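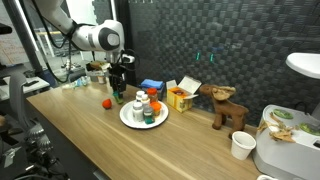
**Terkbridge, 30th October**

I went to the Multorance open day to find out what their table-top handling service covers and whether it would suit a small packing room like ours. The visit took most of the morning. It was a short walk from the station, and coffee was on when we got in.

The service is called Lloyd. Multorance take a list of the things you want picked up and put down, set up a table with the same sort of things on it, and train an arm to do the job. You then get the arm settings, the gripper fingers and a written report. The arm itself is hired or bought separately.

The demonstration table was laid with ordinary household goods: pill bottles, jars with orange lids, a paper cup, an open yellow box and a brown soft toy. I was pleased to see this. At the last fair I went to, in March, every stand was moving identical plastic blocks, and that told me very little about mixed stock. The arm over the table had Franka Emika on its upper link, but Multorance say they will work with other makes if the customer already has one.

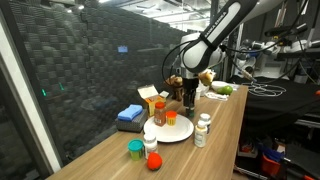

Can you send your own stock for the trial?

You can, and they prefer it. They ask for up to 13 items, two of each, sent at least a week ahead. Anything made of glass has to be marked on the list.

The trial is a fixed 100 attempts per item. Each attempt goes in the report with the start position, the grip used and the result. I was shown a report from an earlier customer with the name removed. It was clear enough, though the tables were in very small print and I would have liked the failures grouped together.

Crowded plates are charged at a higher rate than items standing apart. The fingers need room on both sides of a bottle, so a tight group takes longer to set up. If your goods arrive close together in trays, ask for the crowded rate at the start – the basic quote leaves it out.

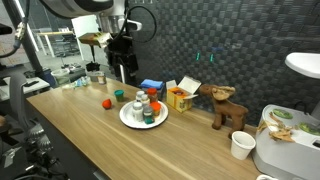 ## Fingers and pads

The fingers come from Dudberg and are sold with the service or on their own. They are black, fairly chunky, and the pads can be changed. On the gripper I looked at, one finger had a tan textured pad and the other a grey one with a grid of small holes. Staff said mixed pairs are common and that the choice is made item by item during the trial.

Bottles lying on their side interested me most, as ours fall over in the tote all day. A bottle can be taken by the cap or by the body, and the customer chooses which. Taking it by the cap is only offered for screw caps. 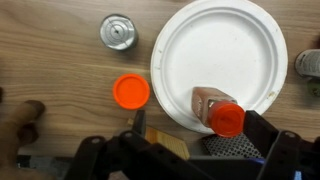
Loose lids are listed as a separate item in the price sheet, and so are short tins. I asked for both to be added to our quote.

## Cost and timing

The trial with report is nearly £3000, before the hire of an arm. Results take six weeks. Spare pads are cheap and can be posted. Training for our own staff would be one day at Terkbridge, with lunch included.

I have asked for a written quote with the crowded rate, a full set of pads and two places on the training day. The price sheet is in the shared folder.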